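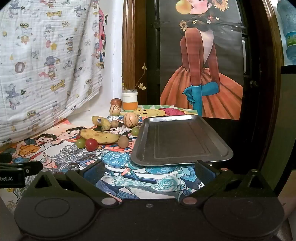
I promised myself I'd write this one up before I forgot the details, so pour a coffee. The Floller gripper let us down on August 31, 2025, and it took Povilas Vasiliauskas and me most of an evening to work out how.

The short version is that the left finger kept reporting itself closed when it was wide open. We'd had 30 good runs, then 5 in a row where the log was nonsense — and of course I blamed the cable first (I always blame the cable!). 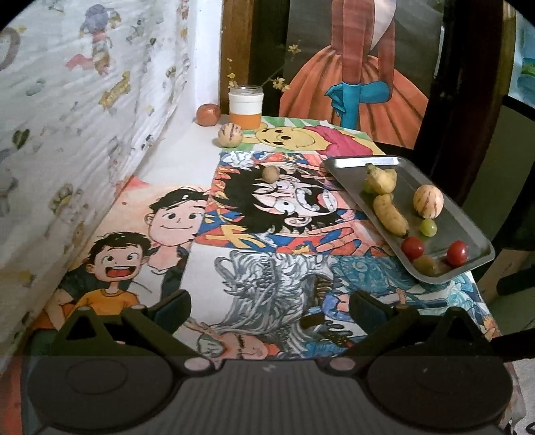 Povilas suspected the position sensor, and he was right. Its zero had drifted, so every width in the log was off. That matters a lot when you go from a striped pepino melon to a green grape, where a bad number means juice on the drawings. I've now added a check at startup that refuses to record if the two fingers disagree, and I feel much better about it.

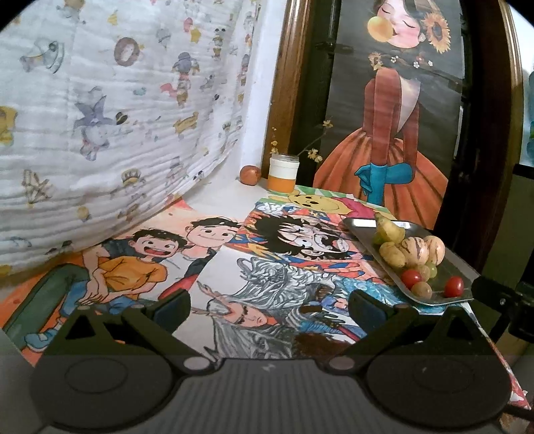 Fruit in the tray, fingers raised.

The replacement sensor is coming from Zastbridge, and I'll post the new logs once it's fitted.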